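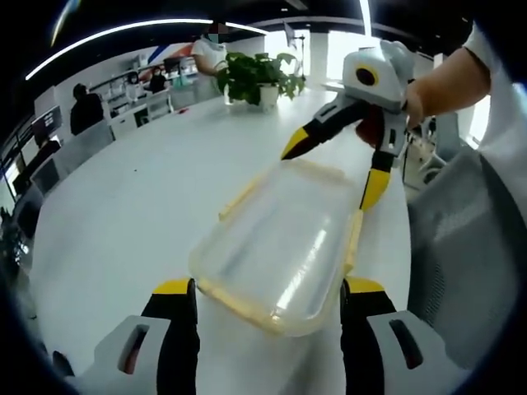

Clear food container with a pale yellow rim on a white table.

Search this site Enter keywords Go
Reading time: 2 min

MUTISURA COMICS AND ILLUSTRATION FAIR RETURNS TO ONDODVILLE IN JUNE

ONDODVILLE – The Mutisura fair will be back in June for its sixth year, with six days of exhibitions, talks and drawing workshops at the former Brerkora print works and other sites downtown.

The main exhibition, "Small Press, Long Nights," brings together 100 original pages by artists who publish their own work. Pencil roughs, inked pages and finished booklets will hang next to each other so visitors can follow a story from first draft to print. The show fills the ground floor of the print works and stays open until 8 p.m. every day of the fair.

The book market moves upstairs this year. It will have 19 tables for small publishers and independent artists, including the Sepúlveda press, which is bringing its full line of wordless comics and a new collection of one-page stories. Most artists will sign books at their tables in the afternoon.

Workshops cover lettering, page layout, risograph printing and comics for beginners. Paper and ink are provided. Children under 12 need an adult with them. Places are limited and can be booked online or at the front desk from 10 a.m.

Talks take place in the reading room. Topics include translating humor, drawing cities from memory and how to price a hand-bound book. A shorter evening program of animated films follows in the courtyard – bring a jacket.

Last year's fair drew 2136 visitors. Entry to the exhibitions and market is free. Workshops and film screenings are ticketed.

Press passes and high-resolution artwork are available from the fair's press office on request.

Contact | © Mutisura | Back to top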